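Reading the water meter properly

The water bill for the flat in Orndale went up in August and I wanted to know whether the extra was us, the meter or the supplier's arithmetic. I have kept readings since then. The method is simple, but I got two parts of it wrong at the start, so I am writing it down.

Our meter sits in a chamber under the pavement, beneath a plastic lid that needs a flat screwdriver to lift. The dial has black digits for whole cubic metres and red digits for fractions. The bill uses only the black ones. My first reading was 2,683, and I noted it without the red digits, which was the first mistake. For a household our size a whole cubic metre is several days of use, so a weekly figure rounded down to the nearest one is close to useless. If you are doing this for your own interest, write down all the digits, including the last one even if it is moving.

The second mistake was time of day. I read it on a Thursday evening one week and before breakfast the next, then wondered why the second figure was low. Evening is when the washing machine and both showers run. Now I read it at 7 a.m. before any taps have been opened, and the numbers are much steadier.

With that sorted, the reading the following week was 2,693 with the red digits ignored. Ten cubic metres in a week is a lot for two people with no garden, so I carried on to the leak test.

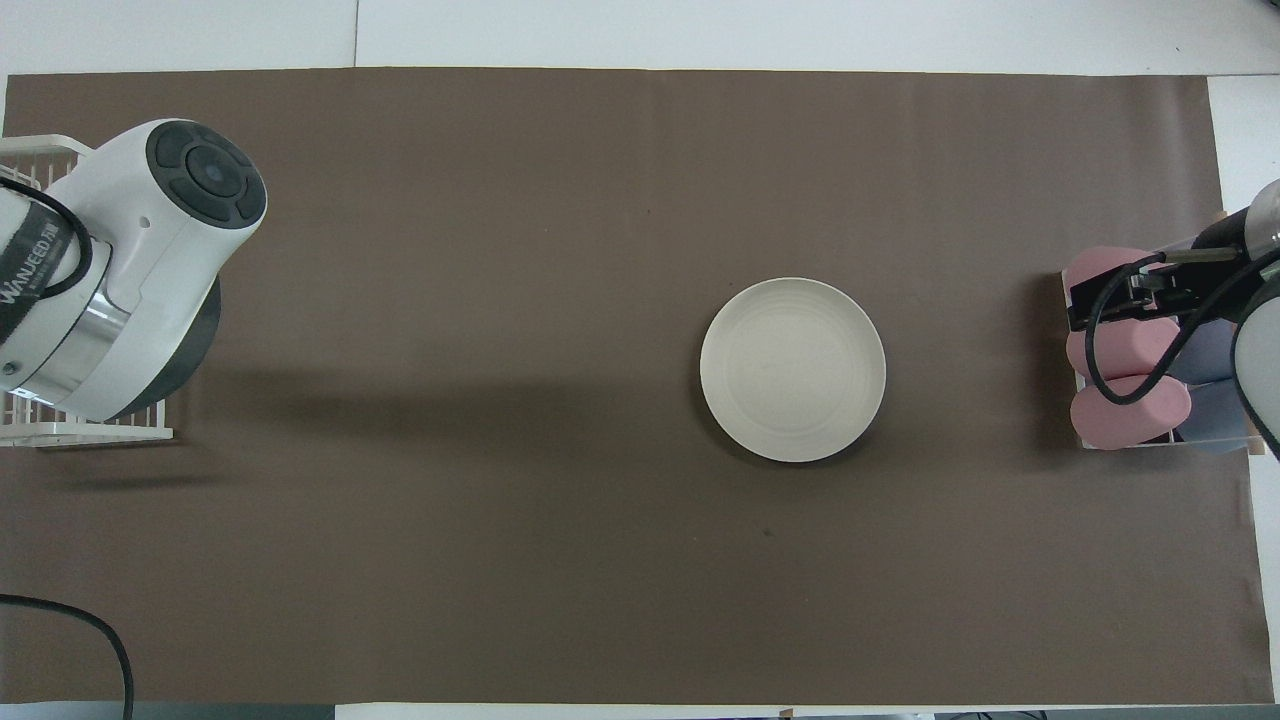
For the leak test you need a period when no water is drawn at all. Overnight is the obvious choice, but a cistern that refills at two in the morning after someone gets up will spoil it. I used a weekday when we were both out. Read all the digits, close the door, come back, read them again. With a sound system the two readings are identical. Ours differed in the second red digit.

Next, find out which side of the stopcock the loss is on. Close the internal stopcock, which in our case is behind the panel under the kitchen sink, and watch the small star wheel on the meter face for a few minutes. If it still turns, the loss is in the supply pipe between the meter and the building. If it stops, the loss is indoors. Ours stopped, and I was relieved, as digging up a path costs far more than a washer.

Indoors the usual suspect is a toilet cistern with an internal overflow. The water runs down the back of the pan in a thin film and makes no noise. Dry the back of the pan, lay a strip of toilet paper against the porcelain, and check it in half an hour. The upstairs one was soaked. The inlet valve was an old Lodero with a perished diaphragm. I replaced the diaphragm and reset the float so that the water stands a finger's width below the overflow.

Romain Collet, who has the flat below, had the same valve and the same fault, though his dripped audibly and he had been blaming the radiator.

The bill still did not match. Antoniadis, the agents, had passed on an estimated reading of 2,946 when we took over the tenancy, well above anything the dial has ever shown, and the supplier had been working forward from it. I sent a dated photograph of the dial and asked for the account to be rebuilt from an actual reading. The credit came to 77 pounds. It took three calls, and the second was spent explaining that meters do not run backwards.

I now take one reading a month and keep it in a notebook in the hall cupboard with the screwdriver. The gas meter is next, once I have found out which of the four boxes in the yard is ours.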